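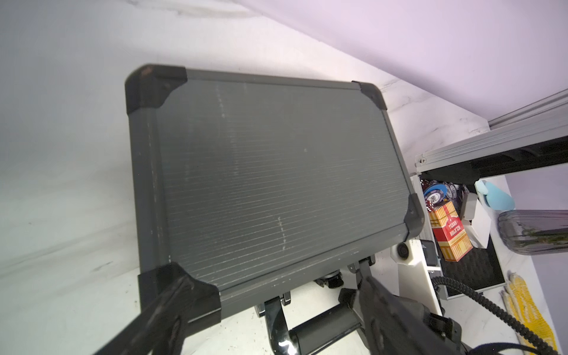 Gray hard-shell case with a few miles on it

Silent treatment after every argument: how do I stop being the one who does it?

Posted in Relationships & Family

I've read a lot of threads on here from people whose partner goes quiet on them, and I'm on the other side of it. I'm the one who goes quiet. My husband and I have been married 11 years and we get along great most of the time (he's my favorite person, really!), but when we disagree about something that matters, I shut down. I don't yell or slam doors. I just stop talking, and it can go on for 2 days. I'll answer if he asks what's for dinner, but in a voice you'd use with a bank teller.

The last one was over a trip to see his family in Landeg. He'd said yes to the dates without checking with me, I said "fine," and that was the last real word out of me until the next night. I could see it was hurting him. I wanted to stop, and it felt like my mouth was glued shut. Then our daughter, who is seven, asked me at bedtime if I was mad at her. That did it. I cried in the laundry room and then went and apologized to both of them.

So I'm motivated! I want to learn to do this differently and I'm not looking for anybody to tell me I'm a monster. What I'd love to know is what you do in the first hour, when you can feel it coming on. Has anybody changed this about themselves as a grown adult?

— Parketti_Mom

Yes! I changed it, and I was 2 years into my second marriage before I even knew it was a thing I did. I'm so glad you asked, because the people who go quiet hardly ever post.

The biggest thing for me was finding out that going quiet and taking a break look the same from the inside and completely different from the other side of the couch. When I went silent, my wife had no idea if it was going to last ten minutes or all weekend, or if I still loved her. When I say "I'm too worked up to talk, I'm going to walk the dog and I'll be back by eight," she can breathe. The amount of not-talking might be exactly the same. The difference is that she knows when it ends.

We came up with a sentence together on a good day, over pancakes, when we weren't mad about anything. Ours is "I need a bit, I'm coming back." I practiced it out loud in the car like a crazy person. You want it so worn in that it comes out even when your throat closes up, because that glued shut feeling you describe is very real and you won't be able to make up a sentence on the spot.

Then you have to come back when you said you would, and this was the hard part for me. The first few times I came back still with nothing to say, so I said that: "I'm here, I don't have words yet, can we sit?" It was clumsy and she held my hand anyway. If talking is too much, write it down. I've slid a note across the kitchen table more than once, and some of our best talks started that way — she wrote back on the same piece of paper!

About your daughter: please go easy on yourself, you already did a wonderful thing by apologizing. With our kids I try to say something at the time, too. "Daddy's feeling upset about a grown-up thing and it isn't about you." They go right back to their Legos.

It took me a good long while and I still slip. My last slip was in November, over a snow shovel. It lasted one evening, which for me is a huge win.

— Rerkia

just talk to him?? my ex did this to me and i'm telling you it's worse than yelling. at least with yelling you know what's going on. not trying to be mean, i think it's great you want to fix it, but he's probably walking on eggshells and you should ask him

— bluetruck12

I agree with a lot of what Rerkia wrote, and I'd add one question to think over: who taught you this? In my house growing up, my mother could go a week. I learned that quiet was how you showed somebody they'd hurt you without having to risk saying it. Once I saw that, I could catch the thought underneath, which was usually something small and sad like "he didn't think of me." And that's a thing you can say out loud! "I felt left out when you picked the dates" is so much shorter than two days of silence.

A counselor helped me get there. I went 12 times and it was worth every one. If money is tight, see if there's a couples group near you. Ours here in Astine meets in the library basement, and you're allowed to just listen the first night. I was terrified and ended up loving it.

Also, move your body in that first hour. Rake something, scrub the tub. I come out of it much softer and with a very clean tub.

Rooting for you and your family! Please come back and tell us how the next one goes.

— quiltsandcoffee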